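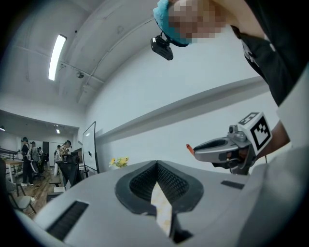 # Foam Month at the Plemirbridge Repair Room

July was foam month! If you've ever pressed your face into a cushion that somebody else's face has been in all summer, you already know why we love this job. We took in anything with padding that touches a person (face cushions, headrests, ear pads, one very tired massage table) and went through 212 pieces of foam before the month was out.

I'm putting the albums up in the order we did the work. Click a title to open the full set. Captions are mine, so blame me, Kittipong Sriwong, if I've mixed up a Tuesday pile with a Thursday pile.

## Face cushions

**Notches and curves.** A good face cushion has a deep notch for the bridge of the nose, and I never get tired of how different they all are. Look for the wide ones shaped like a rounded shield.

**Black foam, close up.** Black shows every bit of lint, which makes it a pain to clean and a joy to photograph. The mesh-like surfaces come up especially well in side light.

**Strips and scraps.** Paper, tape, old backing, somebody's bus ticket. Anything tucked in a gap gets pulled out with fingers first and tweezers second.

**Vents and slots.** Soft brush, always along the lines of the grille and never across. I did it the other way for years and I can't tell you how many bristles I left behind.

## Ear pads

**The Oyelaran box.** The Oyelaran Street language lab sent over 95 pairs in one enormous carton, and we laid them out along the windowsill by size. It looked like a bakery.

**Peelers.** These are the ones where the outer skin comes off in little flakes. Very satisfying, very messy, and I was still finding flakes in my shoes at the end of the month.

**Before the new covers.** Bare foam rings on the drying rack. Some of them had gone a lovely toasted color in the middle.

## Headrests and the big stuff

**Gotell dental chair.** We only had the headrest, not the chair, though plenty of people asked! The new foam is a bit firmer than the old one and the clinic says they like it that way.

**Massage table face ring.** Six layers of thin foam glued up and then shaped with a bread knife. Yes, a bread knife. Long blade, fine serrations, go slowly.

**Skonden seat pads.** From the Skonden reading room, and by far the dustiest things we handled. Take them outside before you beat them. Please.

## Tools and the bench

**Templates.** Cut from old cereal boxes and labeled in pencil. Trace, flip, trace again, and check that both halves match before you touch the good foam.

**Glue-up.** Thin coat on both faces, wait until it's tacky, then press from the middle out. We try to start these by 9 a.m. so they can sit under weights all day.

**The offcut bin.** Free to anyone who wants some! Small pieces make great packing, and the long skinny ones are perfect for rattly window frames.

If you have a cushion you'd like looked at, bring the whole unit along with the loose pad, since fit is hard to judge from foam alone. We have six spots left for August drop-offs, and I'd really love to see more odd shapes.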